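Reuse and Repair in Shared Student Housing: A Study of Small Household Goods at the Estside Residences

Final project report, Applied Community Studies
Submitted September 25, 2025

1. Background

Students moving into shared housing commonly buy a large number of small household goods in a short period, and many of these goods are discarded when the lease ends. The Estside residences consist of two buildings, Badonville House and Mulder House, which together provide rooms for 878 students. Both buildings are let on fixed leases, and most tenants leave within the same fortnight.

This project examined what happens to small items at the end of a lease, and whether a shared exchange room would be used if one were offered. Furniture, mattresses and large appliances were excluded because the housing office already has a collection contract for them.

2. Method

A written survey was delivered to every room in March. It asked tenants which small goods they had bought on arrival, which they expected to keep, and how they would prefer to dispose of the remainder. A total of 448 completed surveys were returned. Surveys with no room type marked were kept in the main results but left out of the comparison between buildings.

The survey was followed by a trial exchange room, set up in the former bicycle store on the ground floor of Mulder House. The room was open for 30 days. Tenants could leave clean, working items on the shelves and take any item without charge. A logbook was kept beside the door for tenants to record what they left and what they took.

3. Survey results

Kitchen goods were the category most often bought new on arrival. Tenants in Badonville House, where kitchens are shared by eight rooms, reported owning duplicate kettles, colanders and baking trays. Tenants in Mulder House, where kitchens are shared by four rooms, reported fewer duplicates but more storage goods, such as baskets, hooks and desk trays.

Written comments showed that many tenants were willing to pass goods on but did not know anyone who wanted them. Several noted that charity shops in the neighbourhood do not accept electrical items, and that the nearest depot which does is difficult to reach without a car.

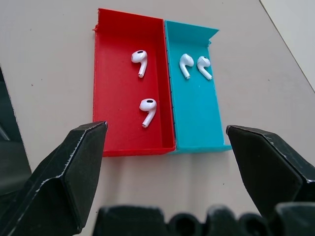
Storage goods were also the category in which tenants were most likely to consider a second-hand or home-made item acceptable. Bedding and towels were at the other end of the scale, and few respondents would take either from a stranger, even if freshly laundered.

4. The trial exchange room

The logbook recorded 100 items left during the trial. Kitchenware and stationery moved quickly. Desk lamps were in demand but few were offered. Items left without a cord, lid or matching part generally stayed on the shelves, and a box of spare parts was added in the second week to help reunite them.

The logbook has clear limits as a source. Entries were voluntary, the handwriting was not always legible, and some tenants recorded a full bag as one item. The count should therefore be read as a minimum.

Staff at the Jallilo Repair Workshop agreed to check electrical goods before they were shelved. This arrangement worked well on days when the workshop was open, but donated items had to be stored under the front counter in the meantime, and the housing office has indicated that this would not be suitable over a full year.

5. Recommendations

The housing office should consider opening a permanent exchange room before the next change of leases. The bicycle store is large enough for the purpose, although the lighting is poor and the door is too heavy to be opened easily by a person carrying a box.

New tenants should receive a list of the goods already supplied in each kitchen before they arrive. The present welcome letter mentions only the fridge and stove.

A locked cupboard should be provided for electrical items awaiting inspection, with the key held at the Badonville House desk.

A further survey should be carried out after the first full year of operation, using the same questions so that the results can be compared.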